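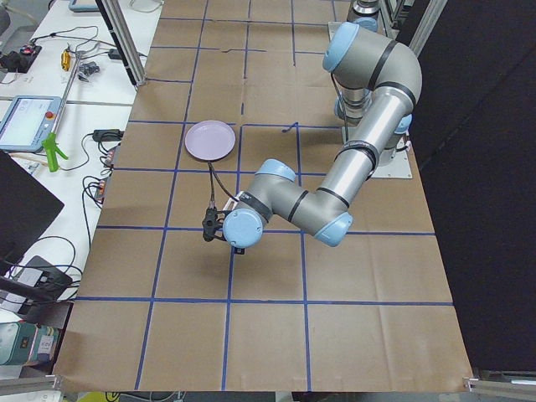 Tadeo Urrutia
Table lead, Makori team, Ekatance Student Robotics Club

To: ekatance-members
Date: July 2, 2023
Subject: Re: Plate task, table rules and who resets what

Zulema wrote:

> Hi all,
>
> I sat in on the plate runs and I have a few questions before I put my
> group on the schedule. I would like the answers on the list so that I
> don't have to explain them secondhand.
>
> 1. The rules from Rovitside say the plate has to end up "in the called
> cell." Does that mean the whole plate inside the tape, or only the
> center of it? The two people I asked gave me different answers.
>
> 2. Some of the tape is curling and the lines are not quite straight.
> Are we going to redo the grid before the event? If we are, I would
> rather wait and start my group on the new one.
>
> 3. Who puts the plate back between runs, and where does it go? I saw it
> go back to a different cell every time and I couldn't tell if that was
> on purpose.
>
> 4. My group is new. Most of them have only used the small kits in the
> Famau classroom. How much do they need to know about the pendant before
> they are allowed to stand at the table?
>
> Also, the log sheet has a column called "G" and none of us know what it
> is.
>
> Thanks,
> Zulema Cabral
> Beginner group

Zulema, thanks for putting this in one place. I'll go in your order.

1. The called cell

The center of the plate decides it. The rim can lie over the tape, and a plate that rests against a line is fine as long as its center is on the right side. The wording in the Rovitside rules is short, but there is a drawing on the last page with a dot in the middle of the plate, and the dot is what the judges go by. If you are standing at the side of the table the rim can fool you, so lean over and look straight down before you write anything on the sheet. Do this after the arm has stopped and the person on the pendant has said "clear."

If you can't tell, write a question mark. Please don't give the run to the team or take it away. We had a batch in April that was all marked as good and we had to throw it out.

2. The tape

We are going to leave the paper and replace only the pieces that have torn or lifted. I know the lines are slightly off. The cell positions in our program were taught on this grid, so if we pull it all up we have to teach every position again, and the last time that took 2 full meetings. The event table will have its own grid and we will be teaching positions there anyway.

When you replace a piece, lay the new tape next to the old one first, mark both ends in pencil, then lift the old piece. Go slowly. The paper comes up with the tape if you pull hard. Use the same blue painter's tape, and leave the masking tape in the drawer alone. Wrinkles in the paper toward the corners can stay as they are. If a wrinkle gets big enough that the plate rocks on it, tell me and I will loosen the edge and flatten it.

So please don't wait for a new grid. There isn't going to be one before the event.

3. Resetting the plate

It is on purpose. The start cell is drawn from the envelope, one slip per run. The logger draws the slip, reads it out loud, and puts the plate down by hand, right side up. The person on the pendant does not touch the plate. The plate should be placed the way you would put it down at home, without lining it up to the tape. If it is always centered we learn nothing about the pickup.

Only the plate goes on the paper. Pencils, phones and the tape roll stay on the bench. I know the bench is crowded and I am working on that. The power strip and the cables behind the table will be tied down before your group starts.

4. New people and the pendant

They need very little to log and a good deal more to run. For logging, each person should be able to point to the red stop button, say what it does, and press it once while the arm is moving at the slow setting. I will do that with them. After that they can log.

For running, a person needs 3 sessions beside someone who is already signed off. They should be able to bring the arm to its hover position over a cell with the gripper empty, jog it straight up, and open and close the fingers without looking down at the pendant for every press. We always stop at hover before going down. If the fingers are not where you expect them over the paper, go up and start again.

Watch the two thin cables at the gripper. They loop out a bit and they can catch if the wrist is turned too far the same way several runs in a row. If you see them get tight, say so, even if you are only logging.

Your people do not need to know how the program works. If some of them want to, Makori meets in the back after the table is shut down, and they can sit in.

The "G" column

G is for grip. Put a 1 if the plate was still in the fingers when the arm got to the called cell, and a 0 if it slipped or was never picked up. A run can have a 1 for grip and still miss the cell, and those are the ones I most want to see. I will write it out in full on the next print of the sheet.

Where we are

The log has 2,018 runs in it as of the last session, with the April batch already taken out. Most of the misses are at the far end of the table, where the arm is reaching back past the plate to get to the rim. The near cells are in good shape. I would like your group to spend its time on the far rows, so I will take the near-row slips out of the envelope when you are on.

Schedule

I can give you the first slot after we reopen, with room for 8 people. Four at the table and the rest on the kits, then switch. Send me the names when you have them and tell me who is left-handed, as the pendant stand can be moved over.

One more thing for the whole list. The second arm stays off while the first one is in use. It is close enough behind it to matter. If you need it for your own project, write to me first and I will find you a time.

Tadeo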